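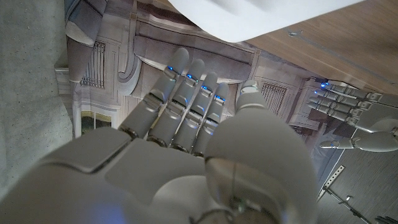

Main robotisée grise, voyants bleus allumés sur les quatre doigts.

Rapport d'avancement - navettes à la demande Filville-Wultport
Période : mars à juin
Rédaction : Nana Boateng, exploitation, Dernia

Le service roule depuis mars avec 8 véhicules. Nous avions annoncé 10 dans le dossier de subvention ; les deux derniers minibus sont toujours chez le carrossier et je ne donnerai plus de date avant d'avoir les clés.

Fréquentation : 285 courses réservées en juin, contre presque 40 en mars. La courbe est flatteuse, je m'en méfie. Une bonne partie de la hausse vient des mariages et des transferts vers l'aéroport, que la convention ne visait pas au départ. Les trajets médicaux, eux, progressent peu, et les deux maisons de santé de Wultport continuent d'appeler des taxis.

Réservation : le logiciel Gazi a été présenté comme capable de regrouper seul les passagers. En pratique, nos répartiteurs reprennent les tournées à la main presque chaque matin. Le fournisseur parle de réglages - il en parlait déjà en avril. Je propose de bloquer le solde de sa facture jusqu'à un essai concluant sur un mois complet.

Conducteurs : l'équipe est stable, mais les courses après 22 h reposent sur deux personnes. Un arrêt maladie et le service de nuit s'arrête.

Demandes au financeur : report de la tranche « véhicules » sur le semestre suivant, et accord écrit sur la part admise de courses privées. Sans cet accord, je ne sais pas quels chiffres vous présenter en septembre.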